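Flancombe Folding Box: Set-up Guide
Section 2. Getting Your Table Ready and Folding Your First Box

Welcome to the good part! If you have worked through Section 1 you already know which size of Flancombe blank you are holding. Now you get to turn a flat sheet of cardboard into a box with square corners and a lid that closes with a lovely soft thump.

Before you start

You will need a table you can stand at comfortably, a cloth to cover it, 2 clips, a roll of tape, and a thin wooden stick for working the creases. An old chopstick is fine. Harish Kaushik in our packing room has used the same one for years and won't hear a word against it.

Preparing the table

1. Wipe the tabletop and let it dry.

2. Lay the cloth over the top with plenty hanging down at the back. Plain cotton works best. Fuzzy fabrics grab the tabs and leave lint in the tape.

3. Pull the cloth snug toward the back edge and clip it there, one clip near the middle and the other farther to the right. Left-handed folders can swap this around.

4. Run your palm over the whole surface. You are feeling for ridges. A ridge under the cloth will put a false crease in the blank, and false creases are very hard to press out again.

NOTE: Cloths wear. A thin or torn patch does no harm as long as you fold beside it and don't let a tab catch in it. Turn the cloth around when the patch gets annoying.

5. Put the blank at the near edge of the table, where your hands naturally fall. Put the stick toward the middle, within easy reach. Keep the tape close to you too.
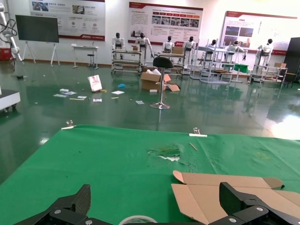
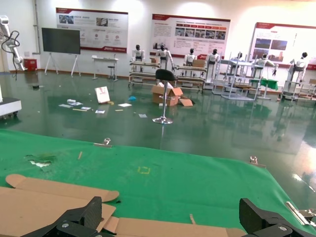

Folding tables with the green cloth clipped at the back, cardboard at the near edge and the thin wooden stick farther in.

Pre-creasing

6. Turn the blank so the printed size mark faces down. The inside of the box should be looking up at you.

7. Find the long crease lines first. Draw the stick along each one with light, even pressure. Two passes will do it.

8. Do the short creases next, then the ones at the base of each tab.

9. Bend every flap up to a right angle and let it relax. It will spring partway back. Cardboard that has been bent once at each line goes together so much more happily than cardboard that hasn't!

CAUTION: Cut edges can slice a finger. Slide your hands along the flat of the sheet and never along its edge.

CAUTION: Do not use a knife, a key or the tip of a ballpoint to deepen a crease. The outer layer will split and the box will fail at that corner.

Forming the box

10. Raise the two long sides and hold them upright with your forearms. This feels silly the first time. By the third box you will be doing it while talking to somebody.

11. Fold the corner flaps in behind the short sides.

12. Roll each short side over the corner flaps and push its tabs down into the slots in the base. Listen for the click.

13. If a tab won't seat, take it out and re-crease its base with the stick. Forcing it will crumple the tip, and a crumpled tip never sits flat.

14. Fold the lid over and tuck the rounded tab into the front. The tab should slide in with about the same effort as closing a cereal box.

15. Tape is only needed if the box will travel. One strip across the front seam, running 2 inches past it on each side, is enough.

NOTE: Blanks that have been stored in a damp room go limp. Stand them on edge indoors overnight before folding.

Working in quantity

Once you have the hang of it, try splitting the job. Pre-crease the whole pile before you form a single box, and you'll find a rhythm that is surprisingly relaxing. A bundle holds 100 blanks, and two people can get through it in an afternoon with a decent break for tea. Yogesh Prajapati likes to crease standing up and form sitting down, which saves his back.

Keep the area right around your feet clear as the finished boxes pile up. Stack them no more than 9 high, lids up, and leave the bottom one empty so you can tell quickly if it is starting to bow.

If a blank arrives with a missing tab or a crease on the wrong side, set it aside with its wrapper. The number on the wrapper tells us which bundle it came from.

Section 3 covers dividers and the deep lid.

Vorkidgate Packing Supplies | Customer help: ask for Kalkidan Moges | © Vorkidgate | Back to top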